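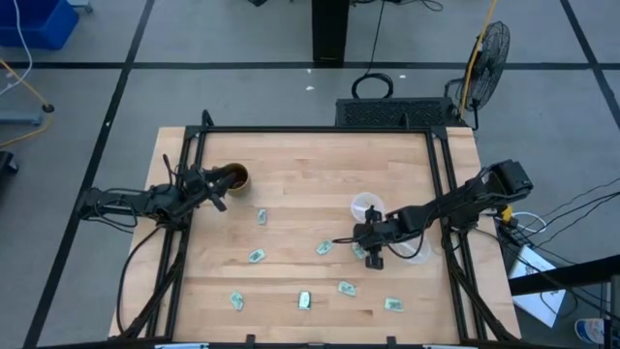 To: Drernine robotics list
Date: Sunday, November 29, 2020
Subject: Re: Open day at Karaki, anyone go?

> I had a slot booked for the Karaki open day but had to
> work. Can somebody who went say what was running and
> whether the two-arm table is worth a trip in February?
> Also, is the parking any better than it was at Clolamberg?

I went in the morning. They let people in by the side door in groups of 5 and each group got 50 minutes, most of it at the two-arm table.

The table is a butcher-block top inside a cage of black aluminum extrusion, with one arm mounted on each side reaching in. The job was cups and paper money: a yellow cup, two clear ones, and folded bills spread over the wood. The left arm worked at the yellow cup while the right one had its gripper down over the bills. Folded paper is harder to pick up than it sounds, and our group saw a fair number of misses. The clear cups gave it more trouble than the yellow one. The operator said they expected that and didn't try to hide it.

Questions were fine at any time. I asked about cable wear, as the wires hang in loops off both arms, and was told they check them every week.

The Wondier talk afterward was mostly slides. You can skip it.

As for February, I would go if you care about grippers. If you want to see finished machines, wait for a later one. Parking is $5 in the lot behind the building, and it was half full when I left. Bring a jacket.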